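Galico Replay, two months in

I've been using Galico Replay since the June release and people keep asking me if it's worth paying for, so let me just write it all down once. It's a desktop tool for trimming, labeling and checking manipulation episodes before you train a policy on them. We do tabletop work with hand-held grippers, mostly long thin stuff that is a pain to grasp, and before this we had a folder of scripts that only Kohei Kamata could run.

The good part first: scrubbing is fast! I loaded 2000 episodes on a plain office laptop and the timeline never choked. Gripper width sits right under the video, so you can jump from one jaw close to the next with the arrow keys (I use this all day). The auto-segmenter is decent too. It cuts at width changes plus a pause, and on our chopstick set I had to fix 20 cuts out of 1970 before I was happy with them.

What I like less is the pose check. It flags any jump in the tracked camera path, which is great, but shiny floors and big plain walls seem to set it off, and there's no way to mute one stretch of an episode. You accept the whole thing or toss it. Tomoyo Uchida wrote to support about it and got a nice reply and no date.

Chopsticks, holder and checked cloth, from the set I tuned the segmenter on:
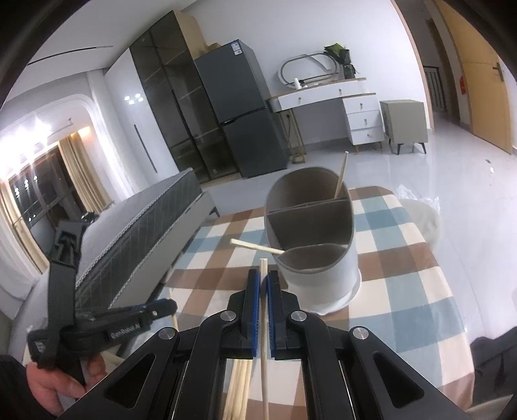
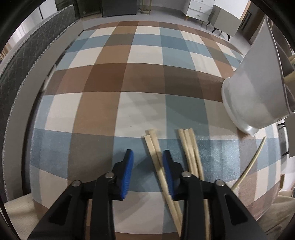 Export is the other sore spot. You get 2 formats, and the Andoment one drops your notes without a warning, so save the project file first. I lost an afternoon of labels that way and I'm still a bit grumpy about it. Would I buy it again? Yeah, for the timeline alone. If you mostly need pose cleanup, though, I'd try the Ornow trial before you pay for this one.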